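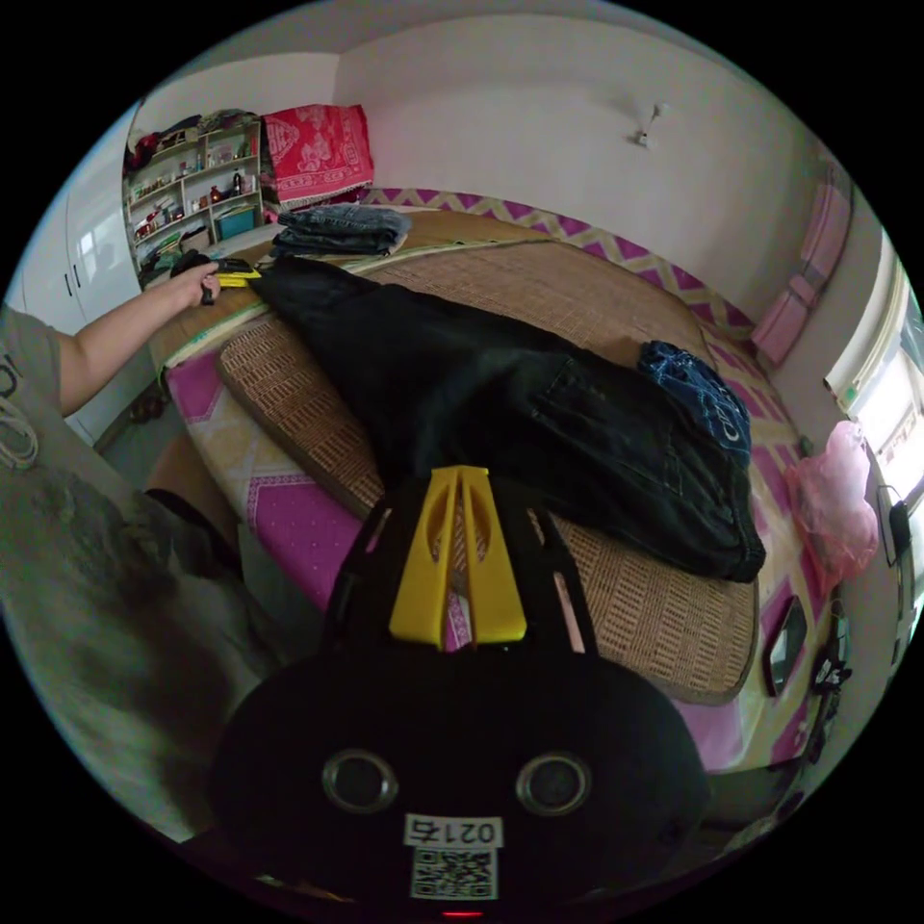 Yellow fingers, trousers on the mat. Unit 02145.

Gripper trial FAQ

Same questions keep landing in the inbox so they go here. Will get updated when there's time. Last big edit November.

Which grippers are you comparing?
Two hand-held ones. The Harneck with the slotted yellow fingers, and the Clato with the soft pads. Brakness was on the list but their loaner never shipped.

Why clothes?
Hard on fingers. A rigid block tells you very little, both units pick one up all day. Trousers, jeans and T-shirts bunch and slide and fold over themselves. Also we all have some.

Do I need the arm for this?
No. Hand-held first, arm later. The arm is at Krajčí and you need a booking with Přemysl Ševčík. Don't just turn up.

What counts as one trial?
Pick up, fold or move, put down, let go. If you drop it halfway that is still a trial, log it as a drop. Please don't delete drops! We had a whole batch with zero drops and had to throw it out.

How many so far?
1,601 logged trials, both units together. Almost 80 more sitting on a card waiting for upload.

How long is a session?
30 minutes, then rest your wrist. The Harneck is front-heavy and you feel it by the end.

Which one is winning?
Depends. Harneck is better on thick stuff, denim espescially, the fingers get under a waistband nicely. Clato is better on thin cotton. On slippery linings both bad. No overall score yet, don't quote one.

Can I work on a bed or does it have to be a table?
Bed is fine. Put down which one you used. A firm surface makes the pinch easier, a soft mattress lets the fingertips sink, so the results get compared separately. A woven mat on top counts as "bed, covered".

Does the room need to be tidy?
No. Normal room, normal light. Only thing, avoid pointing straight at a bright window if you can, the tracking drifts.

Where do I find the unit number?
White label on the body, next to the QR code. Goes in the first column of the log, with the leading zero. Spreadsheets eat the zero. Set the column to text.

Tracking lost halfway through, now what?
Stop, hold still, go back to your start pose. Still lost, end the trial and mark it T. Usual cause is a hand or sleeve over the lenses.

Fingers feel loose?
Two screws at the base. Snug, not tight, the plates crack. Spares from Ludmila Lukáč, tell her left or right.

Can I swap fingers between units?
Not for logged trials. For playing around sure.

When are uploads processed?
Sunday night. Anything after that waits a week.

Will you test the camera on its own?
Planned, with teh wider lens. No date.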